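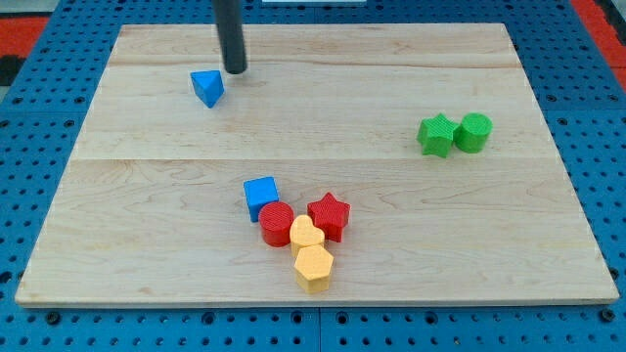

Cot sheets should be sold by mattress depth

Minttu Savolainen

A fitted cot sheet is described on its packet by two numbers, length and width. The third number, the depth of the mattress it was cut for, is usually missing. I think it should be printed at the same size as the other two, and I think shops should refuse stock that leaves it off.

The argument is mostly geometry. A fitted sheet is a shallow box with elastic round its open side. The flat panel has to cover the top of the mattress, the walls have to cover the sides, and whatever cloth remains has to turn underneath and stay there. If the walls are too short, no cloth turns under and the elastic sits on the side of the mattress, where it pulls upwards. If they are too tall, the spare cloth gathers on top. Both faults matter in a cot, where a loose sheet is a safety matter as well as a nuisance.

Cot mattresses sold for the same bed vary a good deal in depth. Foam ones tend to be thinner than sprung ones, and a quilted cover adds a little more. A parent who buys by length and width is therefore making a guess, and the packet encourages it.

Last year I kept a record of the sheets that came through the nursery bedding counter at Drovlow, where I then worked. There were 232 separate lines from all suppliers, counting each colour of the same sheet as one line. Of these, 67 gave a depth anywhere on the packet. A further 43 gave it on the supplier's website but not on the packet, which is of little use to a person standing in a shop with a baby on one arm. The rest gave nothing, or the words "deep fit", which have no agreed meaning.

The usual objection from makers is that elastic takes care of the difference. It does so within limits. Elastic all the way round the hem copes better than elastic at the corners only, and jersey copes better than woven cotton. Elastic also ages. A cot sheet may be washed several times a week, often hot, and the grip it had in the shop is the best it will ever have. A sheet that relies on stretch to make up for short walls will fail sooner than one cut to the right depth.

Shrinkage makes the case stronger. Woven cotton commonly loses a few per cent on its first hot washes. If a sheet shrinks by 5 per cent along its length, the lost cloth has to come from somewhere, and it comes from the part tucked under. A maker who prints a depth should print the depth that fits after washing, and say so. Lidska already does this on its woven range, in small type on the back. I would move it to the front.

Kamala Palaniappan, who buys bedding for Urkville, put a fairer objection to me in June. Her view is that a third number will confuse people who already struggle with the first two, and that returns will rise at first as customers measure their mattresses and find they have been using the wrong size. I accept the second point. On the first, I would reply that people manage three numbers when they buy a wardrobe or a storage box. The mattress has three dimensions and so does the sheet.

She also pointed out that a printed depth invites disputes over tolerance. That can be met with a range. Mac Mathúna marks its cot sheets with a least and a greatest depth, and the range is narrow enough to mean something. A range that covers every mattress on sale would be no better than "deep fit".

The cost of all this is one line of print. The sheets do not need to be recut, and the pattern room knows the wall height to the millimetre in any case. Mattress makers should do their part and print the depth on the sewn label, including the cover, so that it can be read years later when the packaging has gone.

Until then, measure the mattress with its cover on, at the middle of a long side, and take the figure to the shop. If the packet does not state a depth, ask for one before paying.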